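About us

Hi! I'm the one who looks after the arm at Provolura. We're a small workshop, and what we do is keep other people's tabletop robots running: setup, cable routing, gripper rebuilds, the camera that has crept a little since last September (they all creep).

I started out fixing coffee machines at Lazaridis, and a lot of that carried over. You listen, you wiggle things, you tighten the screw that everybody swears is tight. Our first proper customer was Usach, who brought in a gripper with one lazy finger and stayed for 2 hours asking questions. We still get those visits and I love them!

A normal service is 12 checks over 7 working days. I go through the finger linkages first, then the wrist camera, then the cables. After that the arm goes on the Grullska table, our name for the test setup, and does dishes until I'm happy.

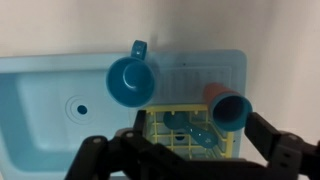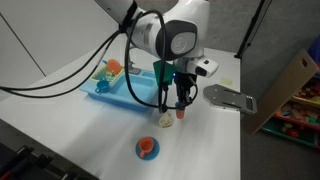

The dishes are my favorite part of the job. I like toy kitchen things because they're light and come in awkward shapes, and a cup lying on its side asks something quite different of the fingers than one standing up. While the gripper has hold of the little orange-red cup, I'm mostly looking at the two black cables and how much room their loops leave around it. If a loop bothers me I re-clip it and we go again, 20 pickups at a time. Come by and watch if you're nearby, just call first!

Contact | © 2026 Provolura | Back to top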